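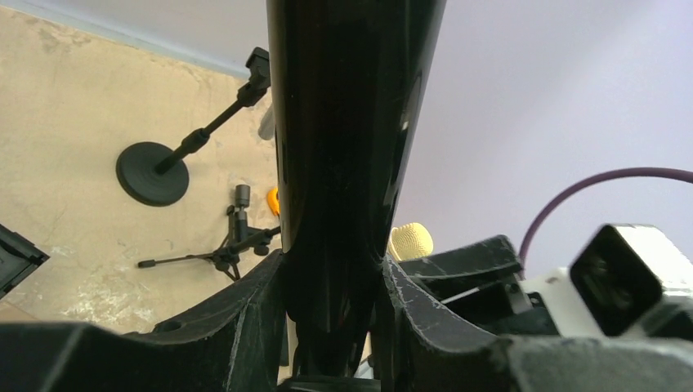

How I Finally Sorted Out My Mic Stands

I've been recording in my spare room in Zestville for a couple of years, and for most of that time my stands lived wherever I last dropped them. Then I tripped on one in March with a full cup of coffee in my hand, and that was it. I spent an afternoon fixing it, and you can too!

Start with the floor. Pull everything out and sweep. Mine is a blotchy old thing and I've given up scrubbing it, so I just get the grit off and move on.

Next, sort the stands by base. Round-base stands are heavy and stay put, so they go along the wall, out of the walkway. Little tripods take up more room than you'd think (those legs!), so splay them all the way and tuck them close to the big ones. If a tripod has a boom arm, line the arm up over one of the legs or it'll tip the second you hang a mic on it.

Now tighten things. Clips first, then the pole, then the boom. Finger tight plus a tiny bit more is plenty. I cracked a Larusar clip by cranking on it, and I'm still annoyed.

Foam windscreens get washed in lukewarm water with a drop of dish soap. Squeeze, don't wring, and leave them overnight. Bright yellow ones show every bit of dust, but at least you can find them.

Cables come last. I use one color per job and coil them loosely, up to 2 on a hook. Any more and you're back to a knot by the weekend.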